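Workshop notebook, back bench
Friday, April 19, 2019

Spent most of the morning on the small stuff again. The Plileo order is still short by 3 boxes of the long sleeves (I rang Gallel, they say next week, they said that last week too), so I used the time to sort out the bench instead. Glue pots went back on the shelf, offcuts in the bin under the window, and I finally threw away that roll of tape that only ever came off in slivers. Very satisfying!

Then the heater with the yellow panel. I like the thing, big red knob and all, but the lettering down the side is in Chinese and I can't read a word of it, so I've been going by the two little lights, green and dark red, and by the settings we scribbled down in August. My 70 from back then might be a dial mark or might be degrees – I didn't write which, silly me. If anyone remembers, please pencil it in next to the old entry.

Rules for the bench, mostly for me:
Plug out at the end of the day, cord kept on the appliance's own side.
Middle stays clear. The Vimemham trays need the whole width when we lay them out, and I'm tired of shuffling things about with my elbows.
Anything you're halfway through goes to the edges with a label on it.

Job 61 (the Adomaitis samples) is waiting on card. I'd like to get a start on it Monday if the card turns up, otherwise it's back to trimming, and there are 3,000 of those to get through so I shan't be bored.

How the bench looks, with the heater in its corner: 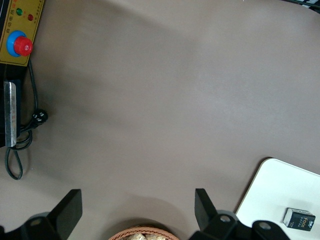
To pick up next time
Ring Gallel about the sleeves. Find the good scissors. Buy labels, the ones that peel.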